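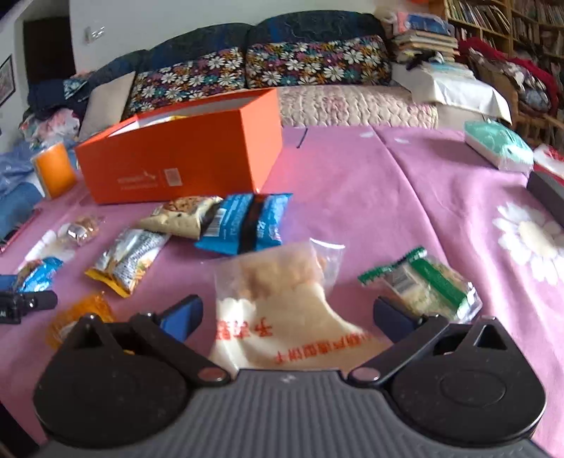
Walkthrough of Karkberg Field ahead of the home opener against Bikmont. Went gate to gate, then both sidelines, press box, locker rooms, concessions last. Most of it OK, a few things have to be fixed before anybody kicks off. Snacks first because parents keep emailing. Packs on the pink cloth with the daisy print are fine to hand out if sealed and if we can read what's in them. The clear bag with the red Chinese lettering, pale crumbly stuff inside, stays back until someone gives us the ingredients in English. Nut allergies on the JV roster, not guessing. Rest of the list below in walking order.

Posted 24 Aug 2026 by Vosadstead Athletics Facilities

Search this site Go

HOME OPENER CHECKLIST, KARKBERG FIELD

Key: OK = done. FIX = before kickoff. WATCH = playable, look again at next check.

PLAYING SURFACE

1. Turf seams, end zones and hash marks. WATCH
Comment: North end zone seam lifting again near the back pylon. Glued in May, didn't hold along the whole run. Pressed it with my foot and it lies flat for now. If it curls during warmups, tell the officials and move the kicking drills to the south end.

2. Infill depth. OK
Comment: Low spot in front of the home bench topped up. Groomer went over it twice. Still a bit soft at the long jump side but nobody plays there.

3. Goalposts and pads. FIX
Comment: South pad strap missing its buckle. Pad turns if you lean on it. Don't tape it, tape came off last season in the rain. Order is in with Savolainen, ask for it to ship with the bleacher hardware.

4. Pylons and down markers. OK
Comment: Chain checked against the tape. Chain clip is stiff, works.

5. Sprinkler heads along the track edge. OK
Comment: All down. Lids on. One lid is a different green, don't care.

6. Foreign objects. OK
Comment: Walked it in lanes. Found a cleat stud, athletic tape, half a mouthguard. Walk it again the afternoon of the game, band practices on it in between and they shed things.

SIDELINES AND BENCHES

7. Bench anchors. FIX
Comment: Visitor bench rocks. Back leg bolt loose, looks like the same bolt as last year. Tighten, then sit the heaviest linemen you can find on it.

8. Player boxes and coach restraining line. OK
Comment: Repainted. Line is crisp on the home side, a litle wavy on the visitor side. Officials have seen worse.

9. Hydration. WATCH
Comment: Coolers scrubbed and drying upside down in the equipment room. Hose bib by the visitor side drips. Put a cone on the wet patch. Label water and sports drink separately, last year they got mixed up and the trainer was not happy.

10. Cold tub for heat illness. OK
Comment: Tub in place under the tent by the trainer's table. Ice goes in before warmups, not at kickoff. Everyone on staff should know which gate the cart comes through.

11. Cables across the sideline. FIX
Comment: Press box feed for the headsets runs over the track with no cover. Trip hazard for the band, the cheer squad, everybody. Rubber ramps are in the shed behind the mowers.

MEDICAL AND EMERGENCY

12. AED. OK
Comment: On the home sideline, light is green, pads in date. Second unit in the concession building, same. Key for that building has to be on the trainer's ring on game nights, was not when I asked.

13. Spine board, splints, helmet removal tools. OK
Comment: All in the bag. Face mask screwdriver battery dead, swapped. Spare battery in the side pocket, leave it there.

14. Ambulance access. FIX
Comment: East gate blocked by the pallet of bleacher parts. Has to move. Also somebody parks in the lane every single practice. Cones AND a person on game night, cones alone get driven around.

15. Lightning plan. OK
Comment: Posted in both locker rooms and the press box. Visitors go to the gym by the side door. Send the sheet to Bikmont ahead of time so their coaches aren't reading it off a wall.

BLEACHERS

16. Home side structure. WATCH
Comment: Savolainen crew replaced brackets on the lower rows. Their sheet lists 117 bolts checked. I spot checked the student section and found no movement. Top row handrail has a little play, inside limits, look again before homecoming.

17. Capacity sign. OK
Comment: Home side posted at 700. Sign was hanging by one corner, screwed back up. Ticket table needs this number too, they didn't have it.

18. Steps and edge striping. FIX
Comment: Yellow striping worn off the aisle nearest the band. Bad at night. Paint is bought, just needs a dry day and somebody on their knees.

19. Under the stands. OK
Comment: Fence closed, lock works. Swept. Wasp nest by the north post is gone, check agian because they come back.

LIGHTS, SOUND, PRESS BOX

20. Field lights. WATCH
Comment: One lamp out on the southwest pole. Coverage OK for play, darker in that corner on fades. Let both kickers and the returners know at warmups. Lift is booked.

21. Emergency lighting. OK
Comment: Tested with the breaker off. Stairs and both restrooms came on. Restroom exit sign buzzes.

22. PA. OK
Comment: Clear on both sides. Emergency script is taped to the desk. Please stop putting coffee on it.

23. Press box stairs. OK
Comment: Treads solid. Limit of 2 people on the roof deck for filming, sign is up now. Visiting film crew gets the near side. Harness clips look good.

CONCESSIONS

24. Extinguishers. FIX
Comment: The one by the grill is out of date. Everything else tagged and charged. No grill until the replacement is hung. Hot dogs can go in the warmer.

25. Propane. OK
Comment: Outside, upright, chained. Soapy water on the fittings, no bubbles.

26. Refrigerator temps. OK
Comment: Reading fine at opening and again when I left. Log sheet is a new one, fill it in, don't make it up at halftime.

27. Snacks for players and band. WATCH
Comment: See top. Sealed, readable label, nothing homemade on the bench. Team bags get packed on the counter, clean hands. Opened packets go in the trash at the end of the half, they don't go back with the rest. If a label isn't in English get it translated first.

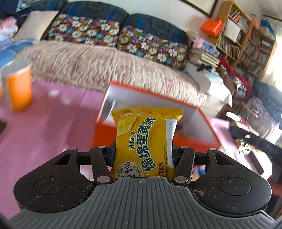

LOCKER ROOMS

28. Home. OK
Comment: Floor drains clear, mats down. Fan is back. Lockers along the shower wall have a sharp hinge, filed and taped, want that replaced properly.

29. Visitor. FIX
Comment: Hot water slow to arrive and one shower handle spins all the way round. Door closer slams hard enough to take a finger. Adjust the closer first.

30. Officials' room. OK
Comment: Lock works, towels in, water in. Key goes to the head official and comes back from the head official.

GATES AND PARKING

31. Exit gates. OK
Comment: All swing out freely. Chains OFF and hung in the shed once people are in, no exceptions. Found one looped through "just in case" at the scrimmage.

32. Accessible parking and route. WATCH
Comment: Spaces are painted. Route to the ramp has a lip where the asphalt meets the concrete. Cold patch down, check it's still flat.

33. Visitor bus. OK
Comment: Bikmont bus unloads at the gym side, stays there. Driver needs a cell number to call, add one to the packet.

STILL OPEN

South goalpost pad strap. Visitor bench bolt. Cable ramps. East gate pallet. Aisle striping. Grill extinguisher. Visitor locker room door and shower. That's 7, all have to be signed off on the clipboard in the equipment room. Initial next to the item when its done, not when you mean to do it. I'll do the recheck the morning of the game and anything blank goes to the athletic director.

Comments and corrections to the facilities office. Put the item number in the subject line please.

Related
Vosadstead fall sports: game day parking map
Karkberg Field turf rules for spectators and pets
Savolainen bleacher work, what changed on the home side
Heat and hydration rules for two-a-days
Directions and gate times for Bikmont fans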